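Towel Drive: What We Need Before the Next Wash Day

The linen shelves at Marwat House are down to 60 bath towels, and the guest rooms go through most of those in a week. We are collecting again through the end of the month. Bring towels to the front desk or leave them in the blue bin by the laundry door.

Bath and hand towels are both welcome, in any color. They can be used, as long as they have no holes and the hems are still sewn down. Please wash them before you bring them in, and leave out the fabric softener. It coats the loops, and a coated towel takes longer to dry a person off. 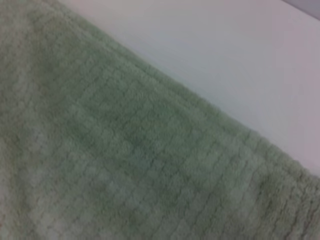 A green towel with a textured weave, laid flat.

Towels with a raised pattern need a little more time in the dryer than plain ones. Alina Dumitrescu, who runs the laundry room, asks everyone on the folding shift to feel the hem before a towel goes on the shelf. If the hem is damp, put the whole towel back in for 12 minutes on medium.

Fold bath towels in half lengthwise, then in thirds, with the folded side facing out. Hand towels go on the lower shelf. Washcloths no longer get folded and can be stacked flat in the wire basket.

The next sorting session is Sat 13 July, in the laundry room, starting after breakfast. Last June we had 80 towels to sort and finished before lunch. Worn ones are set aside and go to the Revau animal shelter, which also takes old sheets but not pillows.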